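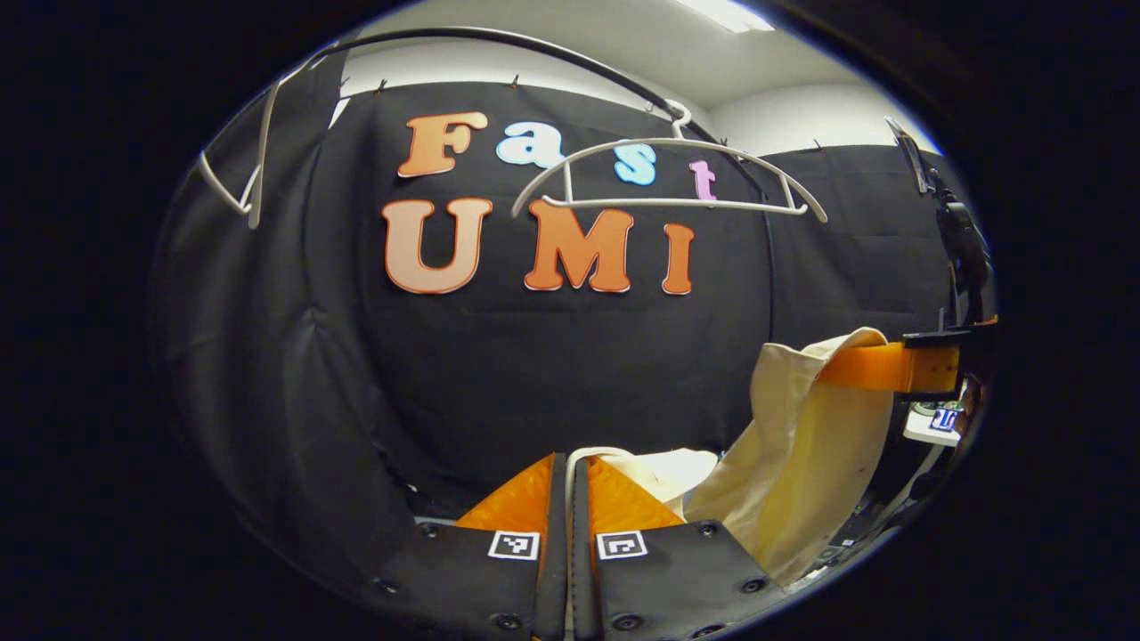 Issue 5, page 100

How to Hang and Store Canvas Tote Bags

Updated in November

Unbleached canvas totes pile up in most houses, and a pile on the closet floor leaves them creased and hard to find. Hanging them takes very little hardware. You need a stand or rail, a few wide hooks or brackets, and an hour to sort what you have.

Sort the bags first

Empty every bag and turn it inside out over a trash can. Check the bottom seam and the places where the handles are sewn on. Set aside anything with a loose handle for mending. Bags that carry raw vegetables or meat should go straight into the wash.

Wash and dry

Plain cotton canvas shrinks in hot water, so use cold and a mild soap. Small specks usually come out with a damp cloth and a dab of dish soap. Avoid bleach on natural cloth — it takes the beige out in patches. Pull the bag into shape while it is damp and hang it upside down by the bottom corners. Iron it on the inside if you want it flat. I skip this for grocery bags.

Pick the support

A tall stand works well in a hallway or next to a work table. An orange bracket on a black stand holds a pale tote by its upper edge, and the color is easy to spot against dark cloth. I use a Favness stand at home. The Tanari rail is cheaper but has to be screwed to a wall. Whatever you buy, look for a hook or bracket with a broad, smooth surface. Thin wire leaves a mark in the handle after a few weeks.

Set the height so the bottom of the longest bag clears the floor. Put the heaviest bags closest to the upright, and spread the rest so the stand does not lean.

Hang the bags

Hang by both handles if the bag will stay up for a long time. One handle is fine for a bag you use every day, though it will hang at an angle and pick up soft folds. Keep the opening facing you so you can drop things in or take the bag down with one hand.

If you have more bags than hooks, fold the extras in thirds lengthwise, then roll them from the bottom up and stand them in the last bag on the rail.

Label by use

A small card at the base of the stand is enough. Mine lists groceries, library and swimming. Write on the card in pencil, as the list will change.

3,612 views
5 comments
100 shares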